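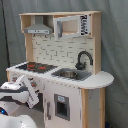 A wooden toy kitchen with its microwave door open.

Ezeani and Tovix Open Training Program for Community Health Workers

The Ezeani Global Health Fund and the health training group Tovix are thrilled to announce a joint program that will prepare 210 community health workers to help families manage diabetes and high blood pressure close to home. The first classes begin in August.

Long-term illness now puts a heavy load on clinics that were set up mainly to treat infections and deliver babies. Many patients travel half a day for a blood pressure check, and plenty of them stop going. The new program moves those checks into villages and market towns, with trained workers who live there and speak the local languages.

"I have wanted to see this happen since my first clinic job," said Halima Wike, program director at Ezeani. "People will be able to get a reading, ask a question and pick up their refills on the same morning – and still be home for lunch!"

Workers will study in groups of 30, with 10 weeks of classes followed by supervised visits at partner clinics in 4 districts. Tovix wrote the course with nurses from all of those districts and tested an early version with clinic staff last year. Topics include taking a good blood pressure reading, foot care, talking about food and salt, and knowing when a patient needs a doctor right away.

"The nurses gave us pages and pages of notes, and the course is so much better for it," said Temitope Afolabi, head of training at Tovix. "They asked for more practice time and less lecture time, so we rebuilt the whole second half."

Graduates will receive a blood pressure cuff, a glucose meter and a year of phone support from a senior nurse. Course materials will be free for other health programs to download once the first group finishes.

Press contact: Ezeani Global Health Fund, Communications Office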